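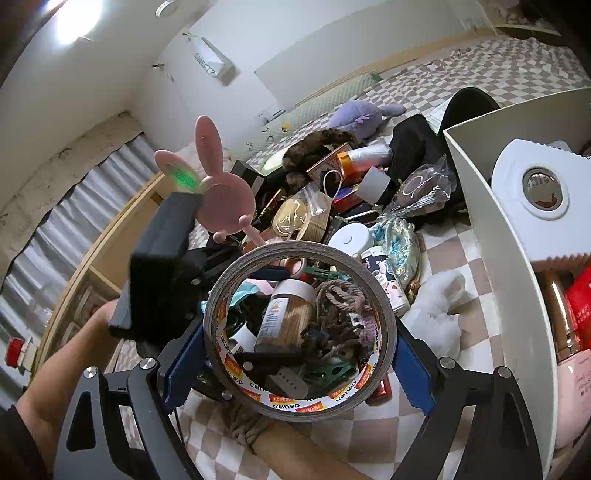 **Contrôle avant essai : pinces à main, mors souples**
18 juillet 2024, rempli par moi, relu par Izzati Ismail

Je compare deux jeux de mors, le Trundlow (celui qu'on a depuis le printemps) et le Mitau, arrivé la semaine dernière. Même fiche pour les deux, et je note les écarts au fur et à mesure. Désolée pour le style, j'écris entre deux prises !

### Mors et patins

- [x] Patins bien collés, pas de coin qui se soulève. *RAS sur le Mitau. Sur le Trundlow, le patin gauche commence à bâiller en bas, je le recolle ce soir.*
- [x] Nervures propres. *Un coup de chiffon sec et c'est reparti. Pas d'alcool sur les bleus, Izzati a essayé et ils deviennent tout glissants.*
- [x] Axes de pivot en place, rien qui dépasse. *J'ai passé le doigt dessus, ça n'accroche pas.*
- [ ] Jeu latéral identique des deux côtés. *Pas convaincue. Le mors droit du Trundlow flotte un peu quand on serre à fond. À revoir avec une cale.*

### Gâchette et course

- [x] Retour franc à vide, 10 fois de suite. *Oui pour les deux, mais le Mitau est nettement plus doux, et au bout d'une heure on est bien contente.*
- [x] Pas de point dur en fin de course.
- [x] Doigts hors de la zone de pincement. *Rappel pour moi surtout : on tient par la poignée, même pour « juste redresser un truc ».*

### Caméra

- [x] Vis de fixation serrées, objectif essuyé.
- [x] Les deux mors visibles à l'image, ouverts et fermés.
- [ ] Exposition verrouillée. *Une lampe dans le champ et l'automatique part dans tous les sens. Begum m'a promis un réglage manuel, j'attends.*

### Zone de travail

- [x] Rien de fragile à portée de mors.
- [x] Couvercles vissés à fond. *Les cure-dents, une fois, pas deux.*
- [x] Câbles et cordons hors du passage des bras.
- [ ] Bracelets et manches remontés. *Pas respecté partout, à redire avant chaque série.*

### Prises d'essai

Le gros rouleau de ruban « deli », tenu debout par les flancs, reste mon préféré pour comparer : c'est épais, c'est rond, et si les patins n'attaquent pas à la même hauteur il pivote tout de suite. Sur 65 prises par jeu, j'ai 6 lâchers avec le Trundlow et aucun avec le Mitau. Les peluches, par contre, match nul, tout passe.

**Avis :** Mitau bon pour la série de 200 prises, Trundlow en réserve tant que le jeu à droite n'est pas réglé. Izzati emporte la fiche à Dralldale et je refais la partie caméra dès que j'ai le réglage.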